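Home testers wanted for a household soap and bathroom study
Plako Home Panel, open to new members until the end of January

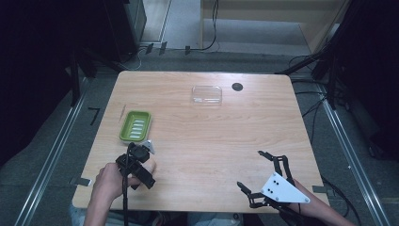

A green soap dish and a clear plastic container on one of our tables.

We are looking for 32 people who wash their hands a lot, or who live with people who ought to, to join our next round of home testing. You don't need any experience at all, only a bathroom or kitchen sink, a bar of soap in regular use and a willingness to tell us what gets on your nerves.

Plako has been running home panels from the old Jenkins building for a good many years now, and in that time we've heard from roughly 1000 households about draining racks, toothbrush mugs, bath mats and a great deal else besides. This round is all about bar soap: where you keep it, how quickly it goes soft, and who in the house (if anyone!) cleans up the puddle underneath.

If you join us, we'll send you a parcel with two soap dishes, one from Flamik and one from Skella, and a paper diary to fill in. You use each dish for three weeks and jot down a line or two every few days. Spelling doesn't matter, and neither does neat handwriting, so please don't let either put you off. At the end we'll invite you in for a chat over tea and biscuits, which usually lasts an hour or so, and you are very welcome to bring a baby or a friend.

You'll receive £185 once your diary is back with us, plus your bus or train fare on the day of the chat. The dishes are yours to keep.

You should be 18 or over and live within easy reach of us. We'd especially love to hear from larger families, people in shared houses and anyone with sore or stiff hands, as we had too few of you last time. Sadly we can't take people who work for a soap or bathroom firm.

To apply, pick up a form at the Jenkins building reception, or ring and ask for extension 131. We're on the phones until 4pm, a little earlier on a Friday.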